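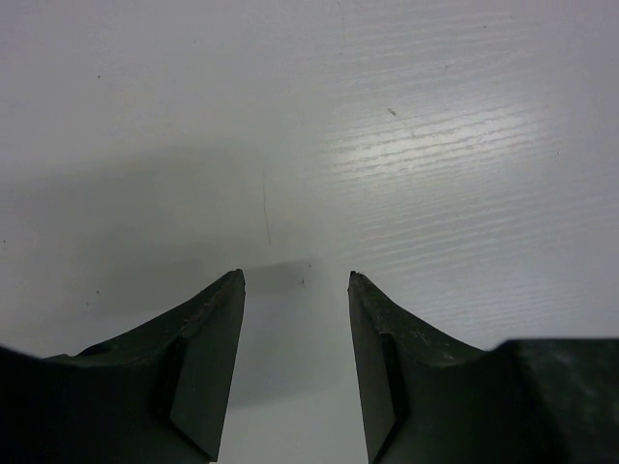 Filed under: Desk & Vanity

Saturday, December 11, 2021
By the Drendelora reviews desk

I bought the Stougaard desktop organizer in June, at the end of a long evening of believing I was one purchase away from being a tidy person. I am still one purchase away. The organizer is pretty good, though.

It comes flat in a box with 81 little parts and a folded sheet of drawings that all appear to show the same step. Mine took most of a Sunday. The dividers click into slots along the base, and the click is lovely, a proper expensive click, right up until you put one in backward and need a butter knife to get it out. Stougaard says on the box that you can arrange the thing 600 ways. I have tried four and gone back to the first.

Small stuff is where it ought to shine. Lip balm is my test for any organizer, as I own too many and can never find one. The narrow slots hold a tube upright, which is great, but they're so deep that the short ones vanish and you have to turn the whole unit over to get them back. After two weeks mine were out on the table again.

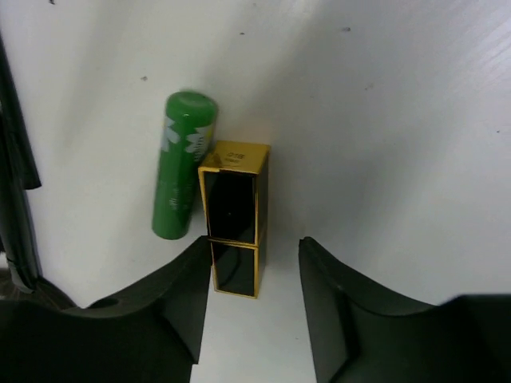 Green lip balm, standing up without any help.

The brush section is better. Long handles stay put, and there's a tray at the front for tweezers and the other things that stab you when you reach into a makeup bag. The tray doesn't lift out, so you clean it with a damp cotton swab and a certain amount of muttering.
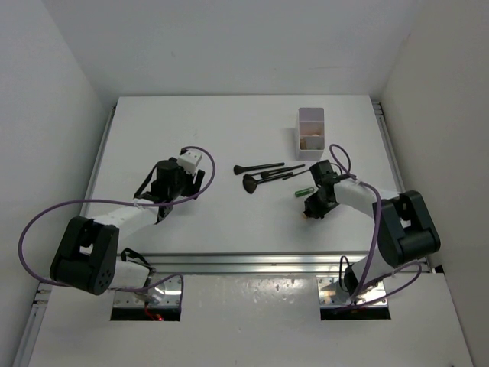

Then there's the drawer, which sticks in humid weather. I live in Clumville, where we have humid weather and the week before humid weather. A little candle wax on the runners fixed it for a month or so.

Price is the sore spot. I paid $209, and the Histadow version does most of the same job for a lot less if you can live with beige. I've used one at my sister's place. The drawer is smoother and the click is nowhere near as good.

Would I buy it again? On sale, probably. At full price I'd get the Histadow and spend the rest on more lip balm.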